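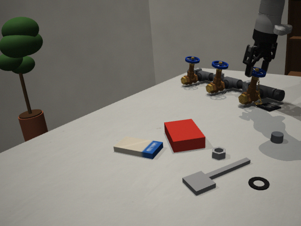
Cloud pruning is a way of cutting trees and shrubs so that the leaves form separate rounded pads on a mostly bare trunk. It is a branch of topiary, the art of giving plants a shape by clipping.

Origin
Clipped trees were known already in Roman gardens. The cloud form is connected mostly with Japan, where it is called niwaki in the wide sense, a word that means simply "garden tree."

Plants
Species with small, dense leaves are preferred. Common choices are Japanese holly, boxwood, yew and privet. Pines are also used, but they are treated differently, by pinching the young shoots in spring.

Method
The grower first selects the branches which will carry the pads and removes the others. The top of each pad is kept rounded and the underside is cleaned flat. Clipping is usually done 2 times in the year. A young plant can need many years before the pads are full.

In containers
Potted specimens dry out faster than plants in the ground and should be turned from time to time, so that all sides receive light. The nursery at Vosdale, founded by Anoma Bandara, keeps 94 container trees in this style. Its grower Duván Betancur began in April a trial with privet in shallow pots, and the first notes from it were published in June 2020.

See also
Bonsai
Espalier
Hedge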